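# Gosska calibration kit: product notes and a grumble or two

Trinisis sells the Gosska as a fiducial marker set for teaching a robot arm to find and grab small parts. The listing says "ready in an afternoon." We've had ours since May and I'd budget longer.
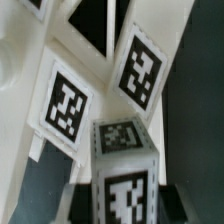
The price is $1271 before shipping, and for that I expected the mounting instructions to be finished. Page 6 of the manual sends you to an appendix that isn't there. Bogdan Adamczyk at Veltton emailed me his own copy, same gap.

## What you get

- Marker cubes and flat marker panels
- White plastic mounts
- A licence for Ragab, the tracking software (one seat, one year)

## The claims

**"Works with any wrist camera."** Any camera Ragab has a profile for, they mean. Ours didn't have one. Writing it took some 276 lines of config, most of it copied from the forum.

**"100 per cent detection."** The fine print limits this to a stationary marker in even light. Fair enough, but a cube in a gripper spends a lot of its day moving, and Trinisis publishes no figure for that. I asked twice. The second reply was a brochure.

**"Tool-free assembly."** True, once you've filed the tabs.

## Would I buy it again?

At half the price, maybe. The markers themselves are fine and the cubes are a handy size for our fingers. If you already own a decent printer and can live without Ragab's licence renewals, price that option first. Returns are accepted unopened only.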